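Kendoseck Bench Cell for Desktop Disassembly
Equipment page, Urnotura small-parts automation range
Updated 19 March 2018
Shares: 14 | Comments: 8

The Kendoseck is a two-arm bench cell for taking apart and rebuilding desktop computers. It is sold to refurbishing shops, repair depots and teaching labs that handle mixed tower cases and want one station that can be set up for a new model without a mechanical redesign. It ships as a slotted aluminum table, two arms with grippers, a parts fixture, a controller and the Jendus job editor. 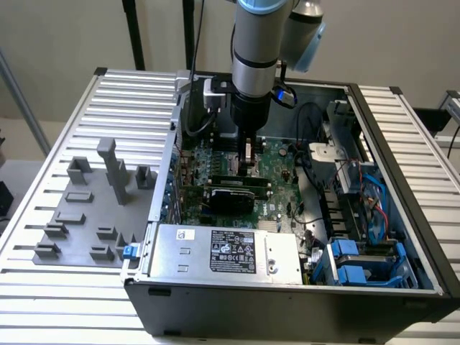
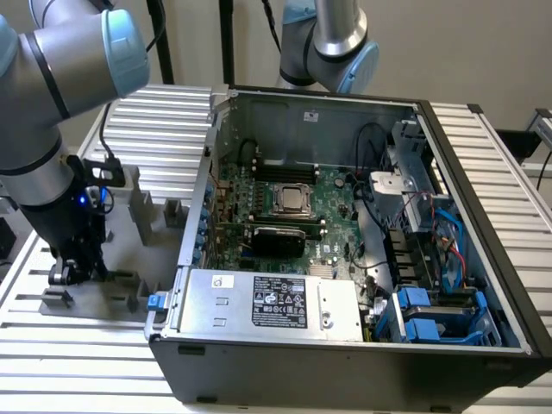
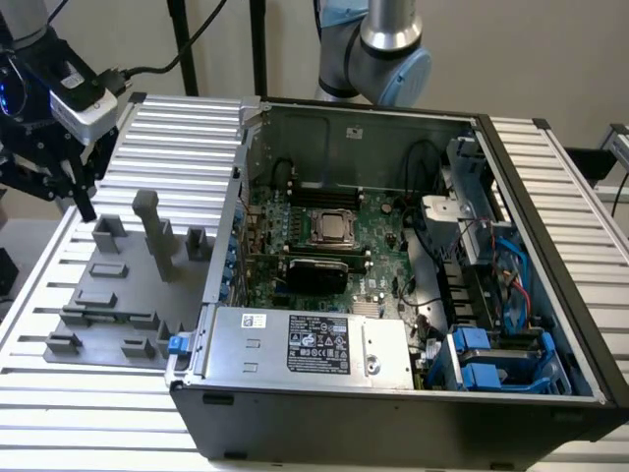

Open tower on the cell table, with the gray parts fixture to its left.

Work position

The computer is placed on its side with the side panel off. Panel removal is not part of the standard job library and is done by the operator before loading. The tower is located against two stops in the table slots and held by a low clamp on the operator side. Supported cases are those up to 350 mm deep across the clamp direction; larger cases need the extended clamp kit.

The table is made of parallel aluminum extrusions. Stops, clamps and fixtures bolt into the slots at any point along their length, and the position is then taught once in Jendus. If a fixture is moved, re-teach its corner points. Parts positions inside the fixture are stored relative to those points and do not need to be entered again.

Parts fixture

The fixture is a 3D-printed tray with raised holders. Each holder accepts one kind of part and presents it in a known orientation, so that a part set down by one arm can be picked up by either. Source files for the tray are included with the cell. Users are free to change holder spacing or print a new tray for a part that is not covered. We recommend a minimum of 100 percent infill on any holder with a wall thinner than the supplied ones.

The tray should be inspected at each shift change. Slots that have opened up from wear will let a memory module lean, and a leaning module is the most common cause of a failed regrip.

Arms and grippers

Both arms are collaborative types with the same reach and payload. They can work in the case at the same time only in jobs written with shared-zone locking. In all other jobs one arm holds the zone over the case while the other stays at its wait position or works at the tray.

The standard gripper has two narrow fingers for parts that stand close together, such as memory modules. Finger tips are replaceable with a single hex screw per finger. After changing tips, run the touch-off routine before starting a job. Cables at the wrist must have enough slack for a full turn of the last joint in either direction. Check this by hand with the arm in free-drive mode.

Supplied job library

Memory module, remove and insert
Expansion card, remove and insert (card retention already released)
Drive carrier, pull and return
Connector, unplug and plug (straight data and power types)
Processor, lift and place (retention frame already open)

Insert jobs use force limits. The default limit for memory is set low and will stop on some stiff sockets. Raise it in small steps and save the value under the board model, not under the global profile. Processor jobs should not be run by staff who have not completed the second training module. A bent socket contact is not covered by the warranty.

Cooler removal is not in the library. The variety of screws, clips and thermal compounds was too wide for a job that could be supported across sites. Most users remove the cooler at the same time as the side panel.

Cabling inside the case

Loose cables remain the main limit on what can be run unattended. Data and power leads that cross the board should be moved toward the drive side of the case before the job starts. Jendus has a pre-check that compares the loaded case with a taught view and stops if the zone over the memory slots is obstructed. It does not check the area under the drive bracket, and a cable lying there can catch on a carrier during a pull.

Notes from a trial site

The Vaněk repair depot ran a cell for 8 weeks on towers returned from office leases. Widad Srour, who wrote the depot's jobs, supplied the notes below.

"Setup of the first model took two days, most of it spent on the tray. The second model took an afternoon. We gave up on unplugging the short data cables with the arm and now do that at the loading bench. Memory and expansion cards run well. Drive carriers run well if the handle is fully closed, and we added a step to press it before the grip.

"The job editor is plain but usable. I would like to copy a taught point from one job to another without exporting the whole file. Undo only goes back one step. The manual covers error codes but leaves out the order in which to clear them when both arms have stopped. Clear the arm holding the zone first."

Copying of taught points is planned for the next Jendus release. The clearing order has been added to the manual as a separate page.

Installation

Floor: level, no anchoring required for the standard table
Power: one grounded outlet for the controller, one for accessories
Air: not required
Lighting: even overhead light, no direct sun on the table
Guarding: subject to the buyer's own risk assessment
Commissioning: 14 working days from delivery, on-site training included

The arms are mounted behind the work area. Leave access at the rear for the controller cabinet door and for the cable run. A wall behind the cell is acceptable if the rear access space given in the installation drawing is kept.

Ordering

The cell is quoted with one printed tray and one spare set of finger tips. Extended clamp kit, extra trays and the second training module are separate lines. Lead time is confirmed at order. Send the case model numbers you expect to run with the request, along with a photo of each with the panel off.

Related items
Kendoseck extended clamp kit
Replacement finger tips, narrow
Jendus job editor, offline seat
Printed tray, blank base with slot mounts
Urnotura single-arm bench cell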